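3.2 Workstation Layout and Personal Storage

The second part of the study dealt with how office employees use the surface of a shared desk over the course of a working day. Earlier work on shared seating has mostly measured occupancy, that is, whether a desk is taken or free at a given hour. Occupancy figures are easy to collect from booking systems, but they say little about what people do with a desk once they have it. Our interest was in the small items that employees bring, leave, move, and take home, and in how partitions and desk size affect those habits.

Two sites took part. The Hestik site had assigned its desks by name until the December before the study and then moved to open booking. The Kulleo site had used open booking from the day it opened. Both sites used desks of the same width, and both allowed employees to keep belongings in lockers near the entrance. At Hestik the old partitions between desks were kept after the change. At Kulleo there were none, except in the area set aside for telephone work.

Participants were asked to keep a short diary for 10 working days. Each entry recorded the time of arrival, the items placed on the desk, and the items left behind at the end of the day. Diaries were checked against a walk-through carried out after closing. Where the diary and the walk-through disagreed, the walk-through was used. The coding scheme was adapted from the one developed by Maeve Ó Riain for reading rooms, with the categories for library materials removed and a category for food and shopping added.

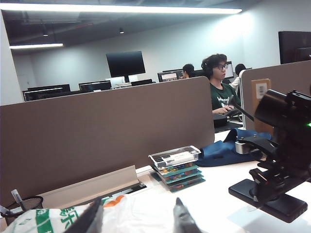
Figure 3. Desk with fabric partition, pen holder, and plastic bag.

Items were sorted into three groups. Work items included papers, notebooks, and writing tools. Comfort items included cushions, mugs, and hand cream. Transit items were those on their way to somewhere else, such as shopping, gym clothes, and parcels. The third group was added after the pilot, when coders reported that they had no consistent place to record bags and their contents. A bag was coded as one item regardless of what it held, and coders were told not to open or move it.

Agreement between the two coders was good for work items and fair for comfort items. Transit items gave the most trouble. A folded jacket, for example, was entered as comfort by one coder and as transit by the other on several occasions. These cases were settled by discussion, and the rule reached was written into the coding manual (Appendix B). Entries made before the rule was agreed were coded again.

The final data set held some 4000 item records. Records from the first day at each site were dropped, as several participants said they had tidied their desks with the study in mind. Diaries with fewer than eight completed days were also left out of the comparison between sites, though they were kept for the description of item types in Section 4.1.

Interviews were held with 30 participants after the diary period. Each interview followed the same guide and was carried out away from the desk area. Participants were asked which items they would miss if they had to clear the desk every evening, and whether a partition made them more willing to leave things behind. Answers to the second question varied a good deal within each site. Several employees at Hestik described the partition as a kind of shelf edge that marked off their space even when the desk was no longer theirs by name. Others took no notice of it and spoke mainly about the distance to the lockers, a point taken up again in Section 5.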